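Small Shop Storage > Bins, trays and sorting
Thread: Color-coded slotted baskets, do they hold up on a bench?

okhee_um
Posted 7:40 am
I sort mixed small stuff at a table most of the day and have been running plastic baskets by color, one color per category. The baskets are the rectangular type with a flared rim, tapered sides and two rows of vertical slots on the long side. They nest when empty, weigh very little and cost next to nothing. My complaint is capacity. Because of the taper, the floor of the basket is a good deal smaller than the opening, and anything bulky wedges halfway down and leaves dead space under it.
Before I order more I would like to hear from people who use either these or shallow trays. Load is light plastic parts, a few bowls, some hand tools. No liquids.
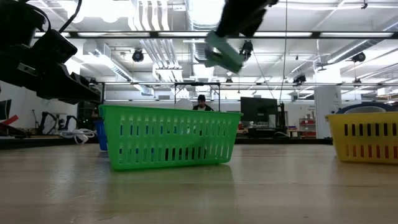

Green and yellow baskets in use, blue one behind the green.

The slots do let you tell from the side whether a basket has anything in it. On the yellow one the red-orange pieces show through the lower row, and a bowl shape still ends up sticking out over the rim. That is the taper problem in short.

benchrat_17
Posted 8:05 am
Taper is the price of nesting. Straight-sided bins stack but do not nest, so you pay for it on the shelf when they are empty. If you have more than six of them, nesting wins.
For bowls, put them in first, upside down, and fill around them. If a bowl is on top it was loaded in the wrong order.

Marlina Simanjuntak
Posted 8:31 am
Disagree on loading order. In a sorting job you do not choose the order, you take what comes off the pile. A container that only works when loaded in sequence is the wrong container for sorting. It may be a fine container for storage.
I would split the two functions. Sort into something wide and open, then transfer to the basket once per batch.

benchrat_17
Posted 8:44 am
That is double handling.

Marlina Simanjuntak
Posted 8:52 am
It is one tip of a tray per batch. I timed it at our place, the Skernier workroom, over 100 pieces. The transfer added 17 seconds in total. Digging a jammed piece out of a tapered bin took longer than that by itself.

urmila.goel
Posted 10:15 am
Two points on the slots, which have not come up yet.
1. Anything narrower than the slot will work its way out, usually at an angle, and then catch on the next basket when you nest them. Hex keys are the worst.
2. On a glossy tabletop the basket slides when you drop something in from one side. A square of shelf liner under each basket fixes it. Glue the liner to the basket and you lose the nesting.
I moved tools out of slotted baskets last December and have not gone back.

okhee_um
Posted 11:02 am
Noted on the tools. Mine are mostly too wide for the slots, but there are some thin ones. Liner I can do.
Marlina, what depth of tray?

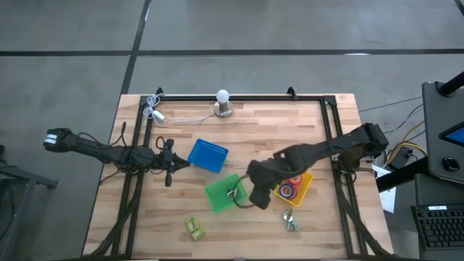

Tray depth matters less than people expect, as long as the edge is high enough to stop a round handle. Mine is the low end of what I would accept. I use two colors here as well, on a butcher-block top, and I leave a gap between trays so a hand can get down to the wood. The green tray has only shallow raised edges, and a small metal tool sits toward the right side of it. In a slotted basket the same tool would be at the bottom under everything else. I would not put bowls in a tray like that, and I would not carry it across the room loaded.
- Marlina Simanjuntak

Bo-ram Yeo
Posted 12:20 pm
Check the base before you buy. The Teltivitz trays we had were flat when new and developed a crown after one summer near a window, so they spun on the table when touched. The Yook ones have a rib underneath and stayed flat, but the rib collects grit and will mark an oiled wood surface. Neither is ideal. I kept the Yook trays and wipe them down.

benchrat_17
Posted 12:38 pm
Crowning is heat. Keep them out of the sun.

Bo-ram Yeo
Posted 12:41 pm
The window was there first.

yian_tak
Posted 2:10 pm
Separate question on color. Has anyone run out of distinguishable colors? We started with green, blue and yellow, and the fourth was a teal that gets confused with both green and blue under the evening lights. Error rate went up enough that we dropped it and put a printed label on a second green basket instead.

urmila.goel
Posted 2:26 pm
Go to white or red for the fourth. Or label everything and treat color as a secondary cue. Labels on a slotted side do not stick well, there is too little flat area between slots. Use a tie-on tag through a slot or put the label on the rim.

okhee_um
Posted 4:55 pm
Plan for now: two shallow trays for tools and flat parts, baskets stay for the bulky light pieces, liner under the baskets. The Mornmont catalog lists a straight-sided basket with the same slot pattern, does anyone have the inside dimensions at the floor? They only give the outside at the rim.

benchrat_17
Posted 5:13 pm
They all only give the rim. Email and ask for the drawing.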